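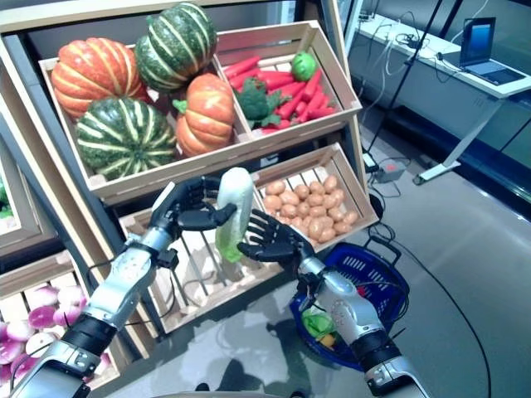
Tilted wooden crates with artificial squashes and a Napa cabbage.

Product Review: Akimdale Tiered Market Stand
Equipment Reviews, Brareditz Community Food Service
2019-01-22

The Akimdale Tiered Market Stand is sold to farm shops, school stores and food pantries that want to show fresh produce at an angle instead of flat on a table. Brareditz Community Food Service bought 2 of the stands last March for its main pantry and its branch on Thomas Street. This review covers assembly, daily use, cleaning and value. The stands were purchased at full price, and the maker had no part in the review.

Assembly

The stand arrives in one large carton. The frame is bolted together first and the crates are then hung on it from the top down. The printed instructions are clear until the step for the rear brace, where the drawing shows the brace upside down. Staff at Thomas Street followed the drawing and had to take the lower half apart. The correct position is the one in which the drilled holes face the floor. A hex key is supplied, but a ratchet saves a good deal of time. Two people should be assigned to the job.

Capacity and stability

The maker rates the full stand at 200 pounds. The pantry has loaded it with over 100 pounds of potatoes, onions and winter squash without any sign of bending. Weight should go in the lower tiers. When the top tier alone was filled with canned goods, the stand rocked on an uneven floor, and the leveling feet did not extend far enough to correct this. A thin shim under one foot solved the problem.

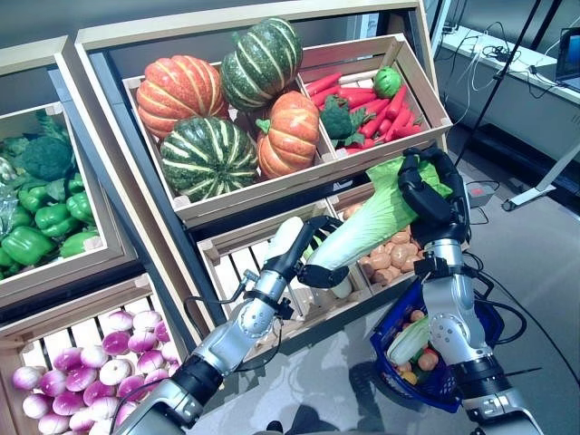 Round items stay in place well at the standard angle. Small items do not. Loose Brussels sprouts and new potatoes roll to the front and collect there, and visitors then take only from the lowest row. Shallow trays placed inside the crates are recommended for anything smaller than a lemon. The maker sells its own trays, but ordinary baking pans fit nearly as well and cost less.

Cleaning

Cleaning is the weakest point of the product. The wood on our stands came without a sealant, and beet juice left marks during the first week that have not come out. The finish was later sealed with a food-safe oil, which helped. Soil gathers in the corners and must be removed with a stiff brush. Sites with strict washing rules, or those that increase cleaning during seasonal illness, may prefer a wire or plastic unit that can be hosed down.

Delivery and service

Delivery took longer than quoted. One crate arrived with a split slat, and a replacement was sent free of charge after a photograph was submitted. Spare crates are available singly for 50 dollars each, a high price for what is supplied.

Rating

The stand is recommended for indoor sites with a level floor and regular staff. It is not recommended for outdoor markets or for any location where it must be taken down each night. Brareditz will keep both units in service and does not plan to order more until the wood is offered with a sealed finish.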